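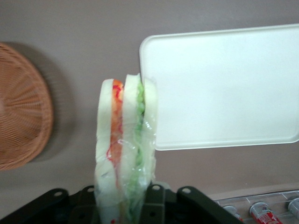

Robots and everyday chores: frequently asked questions

Lamwood is a small advice desk for cafés, corner shops, canteens and households. Most of the questions below reach us by phone from people who have watched a video and want to know whether they can buy what they saw. The answers were written by Leonie Engelhardt and checked by Ulla Grønli, who runs our kitchen trials at Flarkgate.

GENERAL

Can a robot do my household chores yet?

A few of them. Robot vacuums and mowers have been ordinary products for years and work well within their limits. Dishwashers and washing machines are machines too, and they already do most of the hard part of two chores. What is left over is mostly handling: picking things up, putting them away, sorting, folding, wiping around objects that should stay where they are. A general machine that does all of that in a home it hasn't seen before is not something we would tell you to buy today.

Why is handling so much harder than vacuuming?

A vacuum robot tries to avoid touching most things. A handling robot has to touch them on purpose, in the right place, with the right force, and then let go without knocking anything over. It also has to work out where one object stops and the next one begins. A person does this while talking on the phone. For a machine each of those steps is a chance to go wrong, and small errors add up over a long job.

What about robots in shops and factories? They seem to manage.

They manage because the work has been arranged for them. On a factory line, the same part arrives in the same position all day. A shop counter is closer to a kitchen: goods come in different shapes, customers move things, and somebody leaves a mug in the way. Where a shop job can be made regular, such as moving closed crates of one size, robots are already useful. Where it can't, expect slow progress.

Do you sell robots?

No. We don't sell them, rent them or take a fee from anyone who does. We test a small number of tasks ourselves and we visit businesses that are trying machines out.

FOOD AND KITCHENS

Can a robot arm pick up a sandwich?

Yes, and this is one of the better examples of where things stand. A wrapped sandwich is soft, so it changes shape when it is held. The film is shiny, which can confuse cameras, and it slides. Squeeze too little and the sandwich drops. Squeeze too much and the filling moves toward the cut side. A current arm with a plain two-finger gripper and some training on that kind of item can lift one and place it in a basket or on a tray. We have seen it done many times. We have also seen many dropped.

How often does it fail?

It depends on how tidy the setup is. In our trials at Flarkgate in July we logged 293 attempts at moving one sandwich from a starting spot to a container. With the sandwich and the container kept close to the positions used in training, failures were uncommon. When we moved the container, changed the lamp or swapped to a sandwich with a rounder shape, the results got clearly worse. We don't publish a single success rate because people quote it without the conditions, and the conditions are most of the story.

Does it matter whether the food is wrapped?

Very much. Wrapping holds the food together and keeps it clean, and a firm carton is easier still. Unwrapped bread is light and tears easily, and the layers can slide apart. Any surface that touches bare food also has to be suitable for food contact and has to be cleaned, and a gripper full of screws and gaps is slow to clean. If you are thinking about a machine for a lunch counter, start with items that are already packed.

What does the job look like when it is broken into steps?

For a sandwich going into a basket it runs like this. Find the sandwich. Find the basket. Choose which two sides to hold. Open the fingers wide enough and come in at the right angle. Close until the grip is firm. Lift clear of everything nearby. Move over the basket, lower, open, and back away without catching the rim. Then check that the sandwich is where it should be.
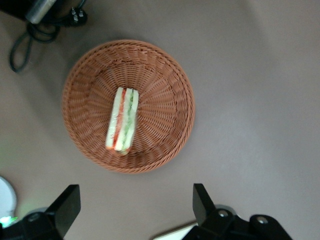 The last step is the one people forget to ask about. Many systems open their fingers and carry on with the next item whether or not the first one landed properly. If you see a demonstration, ask the seller how the machine knows it has finished, and what it does if it hasn't. A good answer is that it looks again, and stops or retries. If the answer is that a person watches the screen, then you are paying for a machine and a person.

Is a basket harder than a tray?

Somewhat. A basket has a raised edge that fingers can hit on the way in and out, and sloping sides that can tip an item over after it has been let go. A shallow tray forgives more. Deep containers are the worst of the three for a simple gripper, as the whole hand has to follow the item down.

Can it also pick up drinks cans, fruit, plates and cutlery?

Cans are fairly easy one at a time, and harder when they lie side by side with no room for a finger between them. Apples and oranges are fine. Grapes and ripe peaches aren't. Flat plates on a flat table are a known nuisance, and so is cutlery, because there is almost nothing to get hold of. Suction cups handle some of these better than fingers do, which is one reason sellers may offer more than one kind of hand.

Could a robot make the sandwich in the first place?

There are machines that assemble food on a line, and they do it well at high volume. They are large, they make a narrow range, and they need staff to load and clean them. A single arm making one sandwich to order at a normal counter is still much slower than a person. Nedeljković, a lunch bar we visit from time to time, looked into it and decided to keep making by hand. They are still interested in help with packing the boxes for the Friday orders, where the items are wrapped and the order is known the day before.

COST AND SETUP

What does it cost?

We have seen small arms meant for learning and research offered at some 3,000 dollars with a gripper and a camera. That price doesn't include anyone to set it up, and an arm in that class is not built to run a full shift. Machines meant for daily business use cost many times more, and the arm is often the smaller part of the bill. Installing, guarding, training and support make up the rest.

How long does it take to teach a robot a new chore?

For a short task with one or two objects, a skilled person can often record enough practice runs in a few days. The person guides the arm through the job again and again and the software learns from the recordings. Our last sandwich task used 62 runs before the arm could do anything worth watching, and more after that for the awkward positions. Each new item or new layout usually means going back for more.

Can I do the teaching myself?

If you are patient and comfortable with computers, yes. Set aside more time than you think for the dull parts: fixing the camera so it doesn't shift, keeping cables out of the arm's path, and putting the objects back after every run. Ulla's advice is to tape down anything that isn't supposed to move.

What is Skeltau, and do I need it?

Skeltau is the record sheet we use in our own trials. It asks for the task, the objects, the light, the start positions and what went wrong. You don't need it to run a robot, but filling it in before you speak to a seller will show you how regular your chore really is. We send it free to anyone who asks.

SAFETY AND STAFF

Is it safe to work next to one?

Small arms are slow and fairly weak, but they can still pinch a hand or push a hot pan off a surface. Keep children and pets away while the arm is powered. In a business, treat it as you would any other machine: do a written risk check, make sure there is a stop button within reach, and find out what your insurer expects before the first day.

Will it replace my staff?

At the level we see in small kitchens and shops, no. A machine that takes over one step leaves the rest of the job in place and adds a new one, which is looking after the machine. Larger sites with steady volumes are a different matter, and there we do see fewer people on some stations.

Should I wait?

For a home, we would wait, unless you enjoy the tinkering. For a small business, it depends on whether you have one dull and regular task that takes up at least 2 hours every day. If you do, it is worth getting a trial on your own premises with your own goods — a demonstration in the seller's showroom tells you little. If your work is a bit of everything, keep your money for now and ask again next year.

What should I ask for in a trial?

Ask to use your own items, on your own counter, under your usual light. Ask for the whole run to be left uncut if it is filmed. Move things a little between attempts. Write down every time somebody steps in to help, even if it is only to nudge a packet back into place.

Can I come and see your trials?

Yes, by appointment. Call the desk in the morning and ask for Leonie. Groups should tell us in advance which chore they are interested in so we can say whether we have anything to show.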